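# Noch ein Riegel, und alles wird gut?

Kavitha Poduval hat ihren alten Rechner mitgebracht, und sie will, dass er bleibt. Neun Uhr abends, November, die Schrauberwerkstatt von Novham hat die Heizung schon heruntergedreht. Ihr Gegenüber, Hiu-tung Mak, löst das Seitenblech und sagt erst einmal gar nichts.

Aufrüsten statt wegwerfen: Der Satz steht inzwischen auf jedem zweiten Flugblatt. Er klingt vernünftig, und meistens nickt man. Ich habe mir zwei Abende lang angesehen, was davon übrig bleibt, wenn jemand tatsächlich eine Hauptplatine vor sich hat.

Der Händler Shenoy wirbt damit, dass ein gebrauchter Speicherriegel "fast jedem" Gerät ein zweites Leben schenkt. Mak hält das für Unfug. Speicher helfe, wenn Speicher fehle. Poduvals Rechner hatte genug davon, nur die Festplatte war am Ende. Eine neue kam hinein, die Riegel blieben, wo sie waren. Gesamtkosten: 112 Euro, dazu ein Abend, den niemand berechnet. Wer die Arbeitszeit mitzählt, kommt schnell in die Gegend eines gebrauchten Bürogeräts. Das verschweigen die Flugblätter gern.

Ustyna Ostapchuk leitet die Werkstatt und widerspricht mir an dieser Stelle heftig. Die Rechnung sei falsch gestellt, meint sie, denn wer einmal gelernt habe, einen Riegel gerade in den Sockel zu drücken, bis die Klammer einrastet, komme beim nächsten Mal allein zurecht. Mag sein. Von den Leuten, die ich gefragt habe, wollte allerdings keiner ein nächstes Mal.

Und dann sind da die Platinen selbst. Etwa 3000 liegen nach Ostapchuks Schätzung im Lager am Ekeck, in Kisten nach Sockeltyp sortiert, viele ungeprüft. Manche werden Ersatzteile. Die meisten warten -- worauf, konnte mir auch Gangadharan Iyer nicht sagen, der die Kisten verwaltet und sich von keiner trennen mag. Grüne Boards mit langen Steckplätzen, an denen jemand "vielleicht noch" notiert hat.

Poduval ist zufrieden. Ihr Rechner startet, sie trägt ihn unter dem Arm zur Straßenbahn. Ob er den nächsten November erlebt, wollte Mak nicht versprechen.

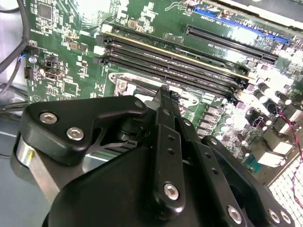

Vier Speichersteckplätze, darüber ein blauer und ein schwarzer für Erweiterungskarten.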